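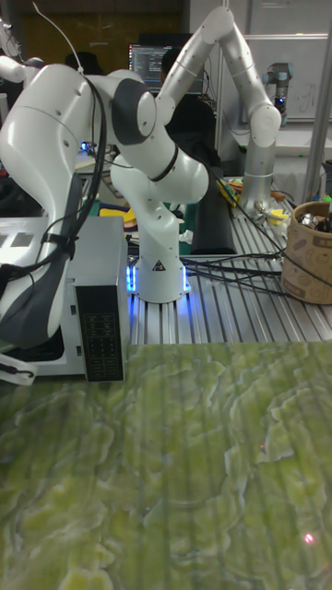
Forty brochures and a cheese knife: a day at the Wimenville travel fair

By Lucinda Rosenthal
22/04/2022

The first thing you are given at the Wimenville Travel Trade Fair is a tote bag. The second is another tote bag, to put the first one in. By eleven o'clock I was carrying enough unbleached cotton to rig a small yacht, and had yet to speak to anyone about a holiday.

The fair is where the people who own hotels, ferries and slightly damp castles meet the people who might send customers to them. There are 200 exhibitors this year, each with a table, two chairs and a bowl of sweets. Appointments last fifteen minutes. A gong goes, everybody stands up, shakes hands and moves one table to the left, like a country dance for people in lanyards.

I had come to follow Şengül Uçar, who looks after overseas sales for the town of Bevgate. Bevgate has a harbour, a Thursday-best sort of promenade and a museum of rope. What it has lacked, until lately, is anyone from further off than the next county. "We get day trippers," she told me, arranging leaflets into a fan. "They bring their own sandwiches. I have nothing against sandwiches, but you can't run a hotel on them."

Her first meeting was with a coach operator who wanted to know about parking. So did her second. Her third, a thoughtful man from a walking holiday firm, asked whether the cliffs were real, and seemed satisfied with the answer. He took a leaflet, a pen and most of the toffees.

Across the aisle, Delphine Dvorak was having a livelier time of it. She runs Selvanayagam, a family hotel group with a name that people remember and nobody on the coach side of the hall could spell, and she had brought cheese. Not samples of cheese, either, but a whole one, the size of a car wheel, with a knife stuck in the top. The queue went round the corner and blocked off a cruise line.

"You can talk about thread counts all morning," she said, sawing. "Then you have a sore throat and they've written down the wrong name."

She has been coming for years and remembers when contracts were signed over lunch. Lunch now is a wrap, eaten standing, and contracts arrive months later by email if they arrive at all. A good fair, she reckons, is one where 2 of the people who took her card ring back before August. The hall calls this "conversion". She calls it getting lucky.

After the wraps came the talks. Dexter Alcantara of the booking firm Girkimex spoke on the future of the short break, which will apparently be shorter. His company had put a set of questions to 2,000 travellers, and 78 per cent of them said they wanted to go somewhere quiet. He did not say where they would all be put. A woman behind me asked if quiet places would have to do anything to be found, and he said yes, they would need to make some noise.

I went back to Bevgate at half past three to find the leaflets down to a thin pile and Uçar with her shoes off under the table. A tour planner who specialised in lighthouses had stayed for two gongs running and wanted a visit. Bevgate's lighthouse had not made it into the leaflet. It is on page nine of the old one, behind the rope.

"I've promised her the keys," said Uçar. "Now I have to find out who's got them."

The final gong went at five. Delphine Dvorak was wrapping what remained of the cheese in a tote bag, and offered me a piece for the train. I had mine with a Bevgate toffee, somewhere past the second tunnel.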